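Family names in Metby – common questions

Why do so many people in Metby have the same family name?
The town began with 4 farms, and each farm gave its name to all who lived there, also to the workers.

Is Senness a family name or a place?
It is both. The place is older, and people who moved away from it were called by it.

How do neighbors with the same name know who is who?
They add the name of the house. In the parish book there are 104 such house names.
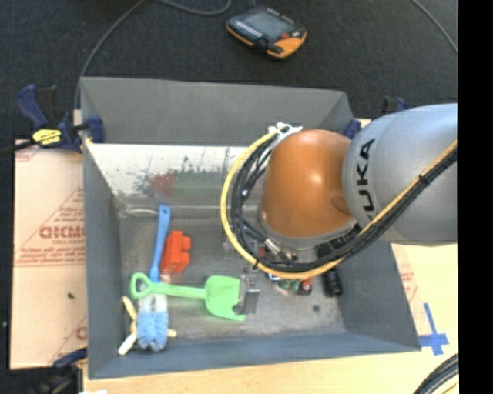

Can I still use a house name today?
Yes, in daily life – but it does not go in your passport.

My name is spelled with one S. Is it a mistake?
No. Before the spelling was fixed, each clerk wrote it the way he heard it.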